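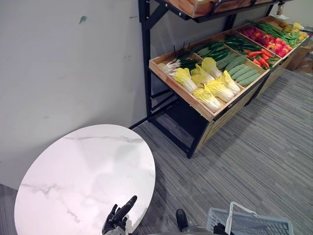 The produce stand and the small round table, Room 12, Ellcombe.

It has been my practice to report on the furnishing of the practice shop at Ellcombe whenever a portion of the work is complete. The produce corner has now reached that stage. Several readers have written to ask how it was arranged and what was purchased for it, and I shall set out the particulars below.

The practice shop is a modest room in which adults who are returning to independent living may rehearse an ordinary errand. A visitor receives a list, takes a basket, selects the items and brings them to a table. The dry goods side was finished in April. The produce side was postponed twice while we considered whether a proper tiered stand could be accommodated without narrowing the walkway.

The stand

The stand was obtained from Dretow, a dealer in used shop fittings. It consists of wooden trays carried on a black metal frame, with the trays set at a slope so that the contents face the shopper. I had previously favored a flat table with bowls upon it. A colleague, Shirin Taheri, objected that no grocery store in our town presents its vegetables in bowls, and her objection was sustained.

Delivery was arranged under order number 1778, and assembly occupied the better part of an afternoon. The carpet is fairly dense, and the legs required some adjustment before the frame would stand without rocking. The wall behind has not been repainted. It bears a number of scuffs and small specks, and I have entered it on the list of matters to be addressed when funds permit.

The table and the basket

The round table is the Evby model with a white top in a marble pattern. It was chosen for its size and for the absence of corners. Visitors set their shopping down upon it, compare the contents with the list, and return everything to the trays before the next person begins.

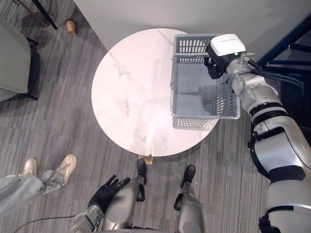
The baskets are light gray plastic with slotted sides and a single slender handle. I recommend this type to anyone equipping a similar room. The openings permit the contents to be seen from the side, and the basket is light enough to be lifted by a person with limited strength in the hand. A basket of this kind takes up a good share of a small tabletop, however, and it is advisable to place it well in from the rim before unpacking. We ask that all visitors wear flat, closed shoes in the room.

Two remarks on the use of the table may be of service. First, the glossy top reflects the ceiling lights, and a printed list laid flat upon it can be difficult to read. We now print lists in 22 point type on cream paper. Second, the table should be approached from more than one side. We had initially placed it close to the wall, and it has been much more useful since it was drawn forward.

The produce

All of the produce is artificial. Fresh goods were used during a short trial and were found to be unsuitable, on grounds of both expense and odor. The replacements were ordered from Pongsiri, whose range includes several vegetables that our earlier supplier did not carry. The bitter melons were requested by a number of our visitors, for whom they are a regular purchase, and I was pleased to be able to provide them. They have the proper ridged skin and lie neatly in a row.

The cucumbers are kept beside them. This was a deliberate decision, as the two are similar in length and both are green, and distinguishing between them is a worthwhile exercise. The carrots have been supplied with their leafy tops and are the least orderly item in the display. I have given up arranging them. The green beans are laid lengthwise in a compartment of their own.

Each session is allotted 60 minutes, including the time needed to put the room in order. The visitor is asked to restore each item to its own bin. Mixed bins are corrected at the close of the day by whichever member of staff is present, and a sheet has been posted inside the cupboard door showing where everything belongs. 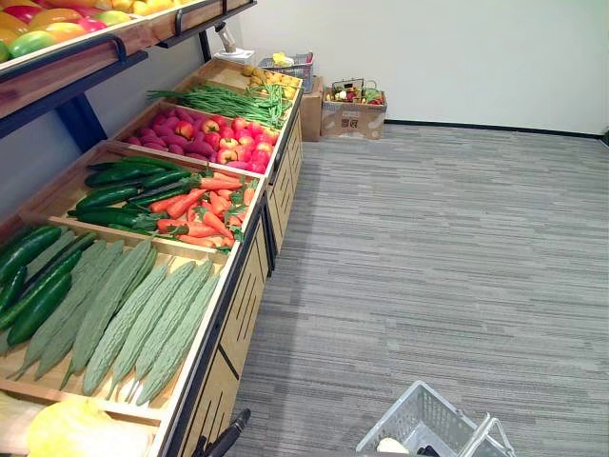
Matters still outstanding

Price labels have not yet been prepared for the trays. I would prefer large figures on plain card, to be changed every few weeks so that the prices are not learned by heart.

A hanging scale has been proposed. I have no objection in principle, but artificial fruit weighs very little and the readings would be of doubtful value. Suggestions from readers who have dealt with the same difficulty would be received with thanks.

Posted 2018-12-03 under Rooms and Furnishings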